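Fuvholm Tall Cabinet
Set-up Guide, Section 4: Placing, Leveling and Fixing the Cabinet

12 shares | 3 comments

Read this section after the carcass has been assembled and the back panel is nailed in place. The doors stay off until step 9. Two people are needed for steps 3 through 7.

The Fuvholm comes in white, mustard yellow and slate. Placement is the same for all colors. The matte finish marks more easily than gloss, so keep the foam corners from the carton on the cabinet until you reach step 8.

Before you start

You will need a spirit level, a tape measure, a pencil, a drill, a flat screwdriver and the bag marked D. Bag D contains the wall bracket, two bracket screws, four leveling feet and the felt strips. Wall plugs are not supplied. Choose plugs that suit your wall.

CAUTION: The cabinet can tip forward if it is not fixed to the wall. Do not load shelves or let children near the cabinet until step 8 is finished.

CAUTION: Check for pipes and electric cables before drilling.

Preparing the floor

1. Clear the floor where the cabinet will stand and the route you will use to bring it in. Take up rugs and mats. Sweep, then wipe with a damp cloth and let the floor dry. Grit left under the feet will scratch vinyl and painted concrete.

2. Mark the position. Measure out from the side wall and draw a light pencil line on the floor where the front edge will go. Leave a gap of 20 mm behind the cabinet if the room has a baseboard. If the cabinet faces a wall across a narrow passage, keep 1000 mm clear in front of it so that the doors open fully and a person can still get past.

Note: Measure the passage at floor level and again at shoulder height. Older walls lean, and the smaller of the two figures is the one to use.

Moving the cabinet into position

3. Screw the four leveling feet into the base. Turn each one in all the way, then back it out two full turns.

4. Stand the cabinet upright. One person holds the top while the other steadies the base. Do not drag it up by the side panel.

5. Walk the cabinet to the pencil line by tilting it slightly and turning it on alternate feet. On a smooth floor you can slide it on a folded blanket instead. Pull the blanket out from the front when you are done.

6. Look along the bottom edge of the cabinet from low down, with the room lights on. Follow the line where the yellow front meets the pale gray floor and look for a place where the gap widens. The cabinet throws a shadow on the floor beside it, and a narrow gap is hard to make out in shadow. Use a flashlight on that side. 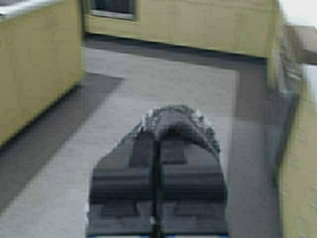

7. Level the cabinet. Place the spirit level on the base shelf, first side to side, then front to back. Turn the foot at the low corner clockwise to raise it. Adjust one foot at a time and check again after each turn. All four feet must touch the floor. Push down on each top corner in turn. If the cabinet rocks, a foot is off the floor.

Note: On a floor that slopes toward a drain, the feet may not have enough travel. Use the Priltex floor shim, order number 3634, under the low feet. Do not stack shims, and do not use folded cardboard.

Fixing to the wall

8. Hold the bracket against the wall with its lip resting on the top panel. Mark both holes through the bracket. Move the cabinet aside, drill, and fit the plugs. Move the cabinet back, check the level once more, and drive in the bracket screws. Tighten by hand. Fasten the lip to the top panel using the short screw from bag C. Remove the foam corners.

CAUTION: If the wall is plasterboard, the bracket screws must go into a stud or a hollow-wall anchor. An ordinary plug will pull out.

Hanging the doors

9. Clip the upper hinge of the left door first, then the lower hinge. Repeat for the right door. Close both doors and look at the gap between them. It should be the same width from top to bottom. If it is not, go back to step 7 before touching the hinge screws. Most uneven gaps come from a cabinet that is out of level.

10. Stick the felt strips inside the door edges, one near the top and one near the bottom.

Two cabinets side by side

Place and level the first cabinet completely before bringing in the second. Bring the second one up to it, level it, and clamp the two front edges together with a cloth under each jaw. Join them with the Kaltaleo connector set, sold separately. Each cabinet still needs its own wall bracket.

Cleaning and care

Wipe the front with a soft cloth and lukewarm water with a little dish soap. Dry it straight away. Do not use scouring pads, glass cleaner or anything containing alcohol on the matte finish. Rubbing one spot hard will leave a shine that cannot be removed.

When you mop, wring the mop well and do not let water stand against the bottom edge.

Check the wall bracket screws once a year and whenever the cabinet has been moved. Recheck the level one month after set-up if the floor is newly laid.

Spare feet, brackets and touch-up paint can be ordered from Tkachenko parts service. Give the color and the number printed on the label inside the left side panel.

Section 4 revised 7 May 2025, Kazimír Malý
Continue to Section 5: Shelves and Hanging Rail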